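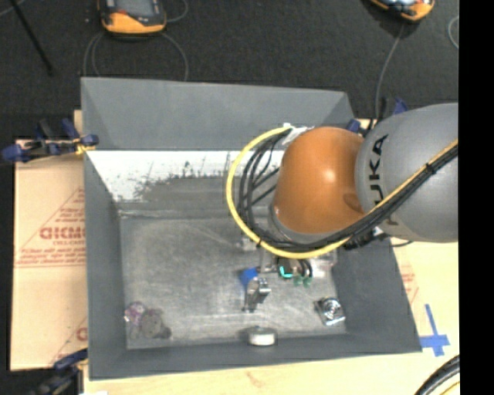 Re: [trimetberg-swap] One big bin per household?

On Jun 29, 2019, a list member wrote:

> Hi all, I finished the Koo course this month and I'm a convert. The
> idea is very simple. You get ONE large bin, gray or white so it doesn't
> shout at you, and every stray thing in the house goes in it. Toys, hair
> things, bits of hardware, lids, whatever was on the stairs. No sorting
> when you put it in. Then once a month you tip it out and deal with it
> in 30 minutes flat.
>
> I'm using the Trestell 200 with the sloped sides and it swallows
> everything. My counters have been clear for 5 days!! I'd like to suggest
> we do the same for the swap table in June, one bin for all the small
> stuff in place of the trays. So much less setting up. Who's in?

Glad the counters are clear, and I mean that. Mine aren't. But I've been through the one-bin thing twice, once at home and once when we cleared out the Dudance studio, and I don't think it does what the course says it does.

Clear counters after 5 days tells you the bin isn't full yet. Any container would do that. I could get the same result with a bathtub. What I'd want to hear about is the second tip-out, when half of what's in there has already been through the first one and went straight back in for lack of anywhere else to go.

The trouble is what a mixed bin is made of. Big things never go in, they have homes. It fills up with the little awkward ones: a soft toy, some crumpled pink and purple scrap that might be a hair tie or might be candy wrapping, a round tub with a gray top, a silver square thing with a shiny round middle that came off of something, you'd swear, but off of what? Each of those needs its own decision, and none of the decisions help with the next one. Thirty minutes is plenty if you have a bin full of socks. With a bin full of one-offs I've spent that long walking around the house holding a piece of metal.

Then there's the shape. I know the Trestell, or one very like it. Sloping walls are nice for stacking empties and that's the last nice thing I'll say. Everything slides down and ends up along the bottom edges and in the corners, and it's deep, so you are leaning in with your whole arm to get at something the size of a walnut. Ours had a gray floor all scuffed up inside of a month – anything gray or silver vanishes against it. We had a gray-brown plush in there that I took for a ball of lint until I picked it up. The calm color is supposed to be a selling point. I'd take a plain white tray any day, or bright yellow if they made one.

Soft and hard together is my other gripe. Plush picks up every bit of grit and every crumb of whatever the metal parts were last near. At the Dudance clear-out we had hardware in with the costume scraps and the scraps all had to be washed before anybody would take them home. Maybe the Koo people have an answer. I read the handout you sent around and couldn't find one. It says "trust the bin" on two different pages.

On the swap table, I'd vote no. Setting up trays is a pain, agreed, and I'm often the one doing it. But people who come to swap want to look at things. They'll pick up a small blue whatsit from a tray and turn it over and take it home. They won't dig for it. When we tried the big tub by the door two summers ago, the stuff on top went and the stuff on the bottom was the same at closing as at opening, and we packed it up and hauled it back to storage. Less setting up, sure, and more hauling.

If the real problem is time, could we try this for June:

Keep the shallow trays but cut them to 5. Soft things, metal things, tubs and lids, kids' stuff, and one for what we can't name. That last one is your bin, just a small one, and I've no objection to it at that size.

Whoever drops off puts things in the right tray themselves. Some won't. Fine.

Whatever is left in the can't-name tray at the end goes out with the trash that day. No storage. This is the part I expect to lose on, going by how the thread on the box of loose keys went.

And if you'd like to prove me wrong, I'd be curious. Write down what's in your bin before the next tip-out and again after. If most of the second list isn't on the first, I'll buy a Trestell myself and say so here. I'd go for the smaller size, though, the 200 won't fit under our bench – I measured.

One separate thing while I'm writing. There's a lidded tub with a white side in the hall closet at the swap space, behind the folding chairs. It's taped shut and it rattles. If it's yours please claim it before the table goes up, or it's going in the can't-name tray with everything else.

--
trimetberg-swap: small things, free to a good home
To leave the list, send a blank message with "leave" in the subject line.
Please trim your quotes.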